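Mollico Robótica de Servicio

Quiénes somos

Mollico es una entidad técnica dedicada a la redacción y verificación de procedimientos para robots de servicio en interiores. Trabajamos con fabricantes, integradores y empresas de mantenimiento que necesitan reglas escritas para tareas domésticas y de oficina: retirada de residuos, cambio de bolsas, recogida de objetos del suelo y colocación de textiles. No fabricamos robots ni comercializamos componentes.

La sede está en el edificio Clorkmont, planta baja. Dispone de 300 metros cuadrados de salas de ensayo con distintos pavimentos (moqueta, vinilo, baldosa) y de una zona de oficinas. El equipo se organiza en 4 áreas: redacción normativa, ensayo, seguridad y formación.

Qué hacemos

La actividad principal es el mantenimiento del Manual Perkura, un conjunto de fichas de buena práctica para manipulación con uno o dos brazos. La edición vigente contiene 834 requisitos numerados. Cada requisito se formula en una sola frase, con verbo de obligación («debe») o de recomendación («conviene»), y remite a un método de comprobación. Los requisitos sin método de comprobación no se publican; permanecen en un anexo de trabajo hasta que el área de ensayo propone uno.

El manual no sustituye a la legislación aplicable ni a la evaluación de riesgos del integrador. Se emplea como documento complementario en pliegos, planes de prueba y cursos de operador.

Ficha de manipulación de bolsas y papeleras

Las bolsas de plástico fino son un caso difícil para la percepción y para el agarre. Son translúcidas, cambian de forma al tocarlas y se adhieren a los dedos de la pinza. La ficha correspondiente establece, entre otras, las siguientes reglas:

El recipiente debe quedar entre las dos pinzas antes de iniciar el contacto con la bolsa.
La pinza debe sujetar el plástico por la parte que rodea el borde, sin perforarlo.
La fuerza de cierre debe fijarse antes del ensayo y anotarse en el registro.
Los cables exteriores del brazo deben revisarse en todo el recorrido de la articulación.
Conviene probar con bolsas impresas y sin imprimir, de distinto color y transparencia.
Los objetos ajenos a la tarea que permanezcan en la zona deben anotarse con su posición aproximada.

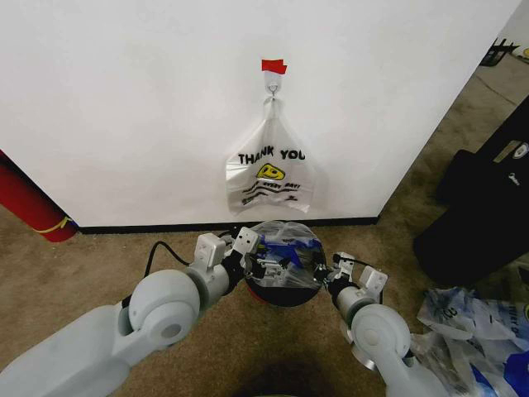

Trabajo con una papelera forrada con bolsa de plástico, sobre moqueta. Los dos brazos acceden al recipiente desde lados opuestos.

La última regla de la lista procede de una revisión de mayo. Hasta entonces el manual pedía despejar por completo la zona de trabajo. Varios integradores señalaron que esa condición no se cumple en una oficina ni en una vivienda, y que los resultados obtenidos en salas vacías no se trasladaban bien al uso diario. Ahora se admiten bolsas, maletas y otros enseres en el suelo, siempre que no invadan el espacio de giro de los brazos y queden recogidos en el acta.

Cómo trabajamos

Un procedimiento nuevo pasa por redacción, ensayo interno, consulta externa y publicación. El ensayo interno exige 200 repeticiones como mínimo, repartidas entre varios operadores. Se registran los intentos completos, los parciales y los interrumpidos por el operador. Los interrumpidos no se descartan: se clasifican por causa y se adjuntan al informe.

La consulta externa permanece abierta durante seis semanas. Las observaciones se contestan por escrito, también las rechazadas, con indicación del requisito afectado.

Seguridad durante los ensayos

Toda sesión tiene un responsable con acceso directo a la parada de emergencia. La velocidad se limita en las primeras repeticiones de cada tarea. No se permite introducir las manos en el volumen de trabajo con los accionamientos activos, ni siquiera para recolocar una bolsa. Antes de reanudar la sesión debe confirmarse en voz alta que la zona está libre.

Formación y colaboraciones

El programa Nwosu está dirigido a técnicos de mantenimiento y a centros de formación profesional. Incluye lectura de fichas, preparación de la zona, cumplimentación de actas y prácticas supervisadas. Al finalizar se expide un certificado de asistencia, sin valor de acreditación profesional.

Las solicitudes de fichas, las consultas sobre requisitos y las reservas de sala se tramitan mediante el formulario de contacto. Indique el número de requisito y la edición del manual que utiliza.

Última actualización de esta página: 2021-03-29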